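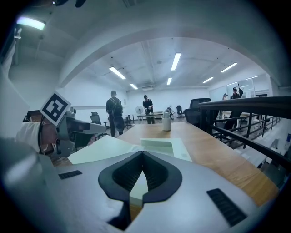

Hatice Karaca Would Like Her Soup Back

Search recipes and stories... Go

February 2019

Hatice Karaca has been making a cookery programme for Ternstead community radio for three years, and she has yet to hear a listener complain that they can't see the food. "They complain that they can hear it," she says. "I had a letter about my celery."

We meet in the café opposite the studio, where she orders lentil soup and then talks until it has a skin on it. The programme goes out live for 20 minutes on Thursday mornings, wedged between the traffic and a man who plays brass band records. She cooks on a single hotplate. The kettle can't be on at the same time or the transmitter sulks.

"You learn which foods are any good on air," she says. "Onions are marvellous. Onions are the orchestra. A poached egg is dead silence, and the engineer thinks you've left."

The engineer is Güven Demirtaş, who gave her the slot after eating her spinach börek at a school fair. He eats whatever is left over and regards this as his salary. "He'll put his thumb up through the glass while I'm still explaining how to season it," says Karaca. "Very encouraging. He did it for the burnt rice as well." 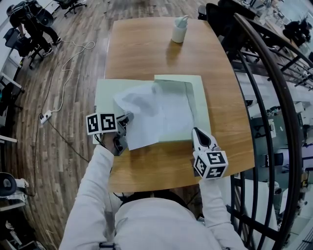

White paper over a green board, on the wooden table.

Last year she wrote a small book of the recipes, published by Madside. It sold 2,166 copies, a figure she can recite without being asked, and did so twice. The cover shows a stuffed pepper she had nothing to do with.

I ask whether she'd go on television. She did once, for 11 minutes, and was told to smile while chopping. "Have you tried it? You look like you're about to confess to something."

There is a second book, mostly soups, half of it typed. By now the bowl in front of her is stone cold. She asks the waiter if he could possibly warm it up, and starts telling me about leeks.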